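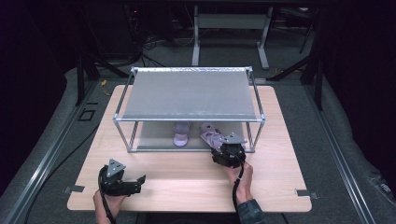 うちの子どもたちは、玄関で靴を脱ぐようになってから床に寝転んで本を読むようになったんですよ、とマリット・エイデさんは話してくださいました。貸本の家「ヴェニルモント」の試験開館にお越しいただいた折のことです。お帰りのときも、お子さんがなかなか本を離してくださらず、受付の者まで一緒になって続きを読みふけってしまいました。

プラリヴェオは、クンドヴィルの旧市街に建つ「ヴェニルモント」を、この6月、靴を脱いで過ごす貸本の家として開館いたします。長いあいだ雨戸を閉めたままの建物でしたので、前を通るたびに気にかけてくださっていたご近所の皆さまに、ようやくお知らせできますことを大変うれしく思っております。

建物は1806年に商家として建てられました。通りに面した広い土間と、奥の居間へ上がる低い段差は当時の姿をとどめています。改修を手がけたマグヌソン工務店には、傷んだ床板だけを張り替え、歩くと少しきしむところはそのまま残していただきました。あのきしみが好きで、と現場に通いつめたアスラク・エクルンド棟梁は笑います。読書のお邪魔になりましたら、どうぞ壁際をお歩きください。

靴を脱いでいただくことにつきましては、準備の段階でずいぶん話し合いました。編み上げの長靴で来られる方には手間ですし、冬は足元も冷えます。それでも、椅子より床のほうが落ち着くというお声が思いのほか多く、居間と二階には厚手の敷物を敷き、暖房も床に近いところへ入れることにいたしました。土間には腰かけと靴べらをご用意しております。室内履きのお持ち込みも大歓迎です（手編みの靴下でいらした方には、受付の者がつい編み方をうかがってしまうかもしれません）。

蔵書は児童書と旅行記が中心で、お一人さま10冊まで、2週間お貸しいたします。居間の席数は40席です。席のご予約は承っておりませんので、空いているところにお好きなようにお座りください。窓辺がふさがっていましたら、裏庭に面した小部屋もおすすめです。午後はこちらのほうが静かで、りんごの木がよく見えます。

館長に就任するシグルン・ストランドは、次のように述べています。
「子どものころ、祖母の家の廊下で腹ばいになって読んだ本のことを、今でもよく覚えています。筋はすっかり忘れてしまったのに、床板の匂いだけは覚えているのです。どなたにも、そんな午後を気兼ねなく過ごしていただけたらと願っております。お茶もございますので、ゆっくりしていらしてください」

開館に合わせ、二階ではトリグヴェ・ノルディンによる朗読会を開きます。演目は北の島々をめぐる古い旅行記で、途中に休憩をはさみます。小さなお子さま連れの方は、出入口に近い敷物をお使いください。

【ご利用案内】
名称：ヴェニルモント
所在地：クンドヴィル旧市街
開館時間：午前10時から夕方まで
入館料：無料（貸し出しには利用者登録が必要です）
お車でのご来館：館には駐車場がございません

【本件に関するお問い合わせ】
プラリヴェオ　広報担当　トルビョルン・ハウグランド
取材や館内の撮影をご希望の方は、事前にご連絡ください。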